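Wobbly Tables: A Study of Unsteady Furniture in the Lindqvist Building
Second-year group project, Design and Everyday Life
Man-sik Yeon, Njål Solberg, Marjatta Halonen
Supervisor: Amedeo Benedetti
Submitted 15th July

1. Background

Our first idea for this project was a study of how students choose where to sit. We dropped it after a fortnight of watching people choose the seat nearest the socket. While we were watching, though, we spent a good deal of time at tables ourselves, and most of that time was spent holding them down with one elbow. Marjatta lost a full cup of tea on the second floor. The present study dates from that afternoon.

A four-legged table stands firm when all four feet reach the floor with some weight on them. Three feet will always find the floor, which is why milking stools have three legs and why cows are not the subject of a large literature on wobble. The fourth foot has to be the right length, and the floor has to be the right height where it lands. We wanted to know which of these was usually at fault in our own building, and what people did about it.

2. What we looked at

The Lindqvist Building has four floors of teaching rooms, a café and a long corridor officially known as the Learning Street. We tested every table we could get at in March, 65 in all. Locked rooms were left out. So was the big oval table in the staff room, where we were asked to leave before the ruler came out.

The café tables are mostly a model called the Prukia, bought when the building opened. The teaching rooms have a mixture, and the Learning Street has whatever the teaching rooms no longer wanted.

3. Method

Each table was pressed at all four corners in turn, with the flat of the hand, by the same person. That person was Njål, who is the heaviest of us and did not mind it being written down. If the table moved, we slid paper under the raised foot, sheet by sheet, until it stopped. The number of sheets was our measure of wobble. We had meant to use a set of feeler gauges from the workshop, but they had been booked by another group until the end of term, and paper was free.

We then turned the table a quarter of the way round on the same spot and pressed again. If the wobble went away or changed corners, we put it down to the floor. If it stayed with the same leg, we blamed the leg. A few tables could not be turned because of walls, pillars or people eating.

Large tables were moved by two of us. Small square ones could be turned by one person, and these gave the cleanest results, as you can go all the way round and come back to where you began without scraping anything.

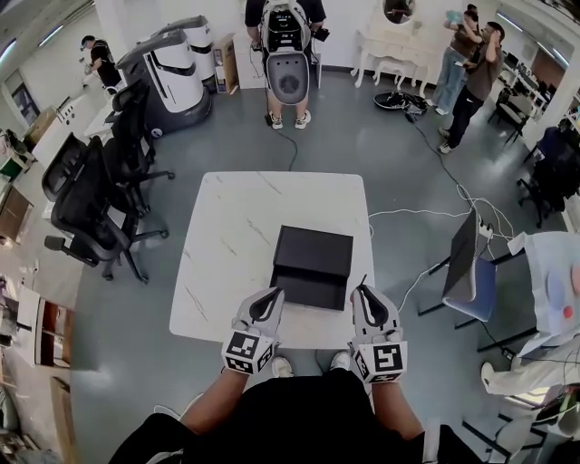 We also left a short questionnaire in the café and on the Learning Street for a week. It asked whether the person's table wobbled, whether this bothered them and what they had done about it. We had 232 replies, a number we were proud of until Amedeo pointed out that 100 of them had been filled in with the same green pen. We have kept them in a separate pile and left them out of the results. The green pen was strongly against wobble, for what it is worth.

4. Results

More than half the tables moved under Njål. The worst was in the café, beside the door to the yard, and took a wad of paper so thick that we ran out of our own and had to borrow the lunch menu. In the teaching rooms the trouble was usually the floor, which dips near the drains on the ground storey. Upstairs, where the floor is better, it was usually a missing foot. The Prukia has a plastic foot on a screw thread, so that it can be wound up or down to suit the ground. On many of them the foot had been wound all the way out and lost. On others it had been painted over and would not turn at all.

The best tables in the building were the oldest. They are heavy, ugly and slightly bendy, and we think the bending helps, as the top gives a little and lets the fourth foot down. A stiff, light table has no such manners.

The questionnaire told us that people notice a wobble quickly and then put up with it for years. Most said they had done nothing. Of those who had acted, the usual cure was a folded napkin, followed by a beer mat, followed by moving to another table and finding that it wobbled too. One person wrote that they had fixed theirs with a library card, and would like it back.

5. What people could do

Turning the table comes first, and costs nothing. On a floor that is uneven but has no sudden steps, a square table with equal legs can nearly always be turned to a spot where it stands still. We tried this on the café tables where the leg was sound and it worked on all but 2 of them. Both of those straddled the metal strip by the counter, and should be somewhere else.

After that, wind the feet. A tub of spare ones from Clarko would see to most of the upper floors. We asked Kauko Savolainen in the estates office whether this could be done and he replied, very kindly, that tables were not on the list of things that could be reported broken. There is now a request in to have them added.

6. Problems with the study

Paper squashes. By the end of the month our test sheets were grey and noticeably thinner than when we began, so the later tables may look worse than they are. We did the café last.

Njål also had flu for part of March and lost some weight.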